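How to Find Out Whether a Robot Can Stock Your Snack Shelf

By Dwight Hiebert

Every February somebody sends me a video of a robot folding a shirt and asks when they can stop folding shirts. I tell them to look at the clock in the corner of the video, and then to look for the little "8x" next to it.

Folding gets the attention, but shelving is the better test if you run a break room, a small shop or a kitchen with teenagers in it. You can set it up in ten minutes, and the score is easy to read. Either the bottle is on the shelf or it's on the floor.

What you need

A two-tier wire rack, a table that doesn't wobble, a few bags of chips, a mix of small drink bottles, and a robot with two arms. If you don't have the last one, do the test by hand anyway. You'll need your own time to compare with, and it's humbling.

Step 1. Time a person first

Put everything on the table next to the rack. Have someone load it at a normal pace, bottles on the bottom, bags on top. Shirley Lapointe, my usual human, does our Grastgate rack in 40 seconds while talking about her car. Write the number down before the machine gets a turn.

Step 2. Mix the groceries

Demos love a row of identical boxes. Your shelf doesn't have one. Use bottles of different shapes, and bags with plenty of air in them. A bag is the nastiest thing on the list: squeeze too little and it slides out, squeeze too much and you've invented crumbs. Bottles are friendlier, though clear ones can be hard for a camera to make sense of.

Step 3. Start with the front row

Ask for one bottle at the front of the lower level, with the upper level already loaded. It sounds easy until you notice how little room there is for a wrist. 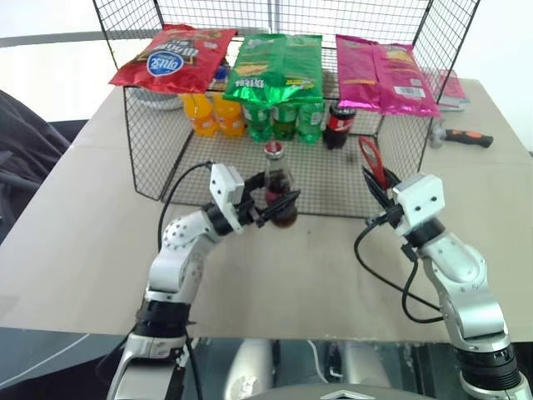 Lower level, front row: the left gripper on a glass cola bottle, with the snack bags overhead.

Watch the fingers and the rack at the same time. Wire mesh is full of holes that a fingertip can wander into, and the rim along the floor will catch a bottle that's carried too low. Stop the run if the rack starts to travel across the table. That counts as a miss, even if the bottle stays upright – you wouldn't let a new hire off for it either.

Step 4. Go for the back row

Now ask for a bottle behind another bottle. People do this without thinking, by tipping the wrist and feeling around. Most arms would prefer that you take up a different hobby. Give it 9 tries and keep your hands in your pockets. Each rescue goes down as a failure.

Step 5. Leave some junk out

Put a tool or a couple of booklets beside the rack. Real tables have things on them, and a system that only works on a bare one has just handed you a new chore, namely clearing the table for the robot.

Reading your score

Divide the robot's time by the person's. Under two, with no drops, and I'd like your phone number. If you get a ratio of more than 100, the machine is still in school, and you should buy the chips yourself for a while.

Then add the part the sales sheet skips, the minutes a person spent standing next to it. A slow robot that works alone overnight may be worth having. A slow robot with a chaperone is two employees doing the job of one.

So can they do it yet? Picking up a bottle, often yes. Filling a whole rack in a room nobody tidied first, I'd want to see your sheet. Run it again after any software update, with the same rack and the same brand of chips, and keep the old scores where you can find them.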